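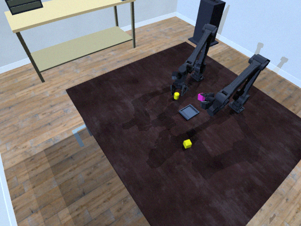 A reader of our Gruvier newsletter wrote back that her team gave up on remote control after one afternoon, and would we please say something about how long a person needs before the demos are worth keeping. Fair enough! My answer is 40 practice runs, and that's what we built Gultix around.

Gultix is our new teaching kit for two-arm work, out in August. You drive both arms yourself, one in each hand, and the software saves every run so a robot can learn from it later. I've driven more of these than I care to admit (239 at last check), and my left hand is still the slow one. 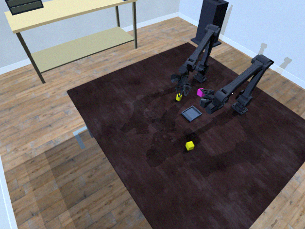 We start new drivers in simulation, so a bad grab costs them a few seconds and a bit of pride. Once they're comfortable they move on to the real arms at our Humphreys site, with the same controls and the same menus – no relearning. The early access group at Caverel has already sent us 1,000 saved runs, and plenty of grumbling about the undo button, which we've moved.

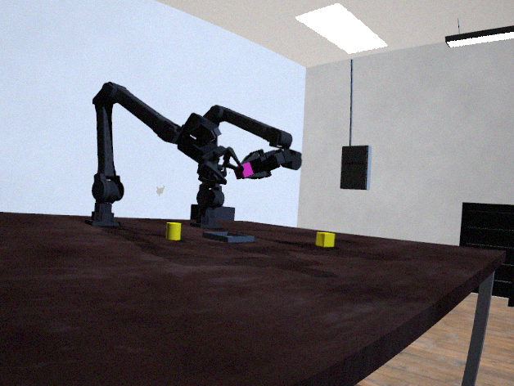

Two-arm tasks are where most people get stuck, me included. One hand wants to rush ahead of the other. With a small magenta cube up in the air and both grippers in close, you have to slow right down and think about which fingers are doing the holding. I tell people to talk out loud while they do it.

We have 175 places in the first round and sign-up is open now through the Gruvier website.

We use cookies to improve your visit. By continuing to browse you accept our cookie policy. Accept | Manage settings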